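Gripper notes from the packing bench

2026-02-02

I promised in the last newsletter that I'd finally put the two grippers side by side, and I did, and I have opinions! For anyone new: I've been trying to get an arm to help out with box closing, and the part that keeps tripping me up is tape. Picking up a carton flap is easy enough. Finding the loose end of a clear roll and getting it where it needs to go is another story.

So before I ran either gripper I went back to how hands do it. It's humbling to watch, especially if you've spent a whole evening writing grasp code. One hand holds the roll still, the other goes picking at the end with the fingertips, and all of that feeling around happens in a very small space.

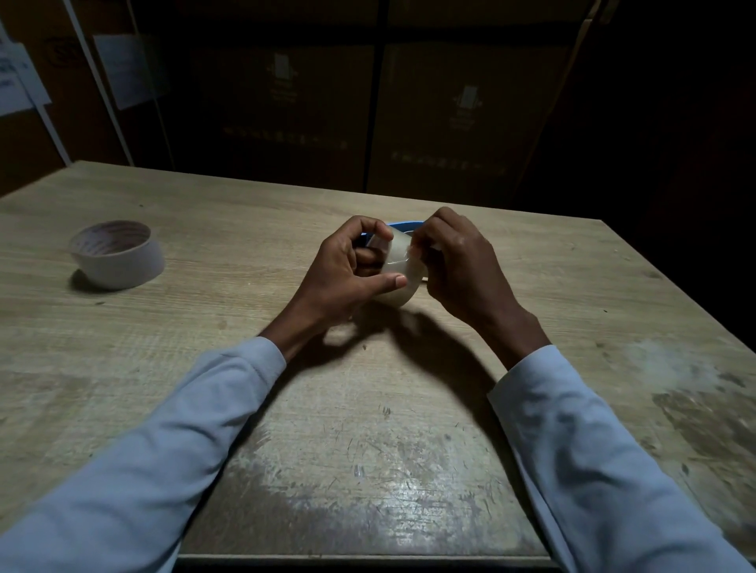

Fingertips at the loose end of the clear tape.

Now the grippers. The Vondley is the one with two flat fingers, and I've had it on the arm since July. It grabs a roll beautifully – straight on, nice even squeeze, no drama. Out of 30 tries at lifting a roll from the table it dropped 2, and both of those were me setting the height wrong. Then I asked it to find the tape end and it just slid over the top, again and again. The pads are too wide and too smooth (I tried sticking thin rubber on them, which helped with grip and did nothing for the peeling).

The Plenetti has three narrow fingers with little fingernail edges, and I was ready to be disappointed because it's fussy to calibrate. Well! It caught the end in 20 of 30 tries. It's slower, and it squeezes the roll a bit out of shape if I leave the force at the default setting, so I turned that down to 27 percent and left it there. I'd still rather have the Vondley for the lifting. I'd love a wrist that could swap between them, but that's a project for when I have money.
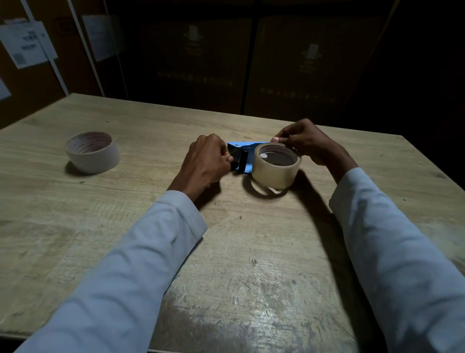

The controller was the other half of the job, and I'm still torn. The Marras is what I've used from the start and it's very smooth when only one arm is moving. The trouble comes when I want two things held at once, and dispenser work is full of that: you've got one hand down by the cutting blade on the blue body and the other pinching the top of the clear roll, and they have to agree with each other the whole time. The Skovar keeps two arms in step much better, though its menus make me want to lie down on the floor. I'm running it for one more month before I pick.

Next up is the wrist camera, which keeps losing the edge of clear tape against a pale tabletop. If you've had any luck with side lighting, hit reply and tell me what you used, I'd be so grateful.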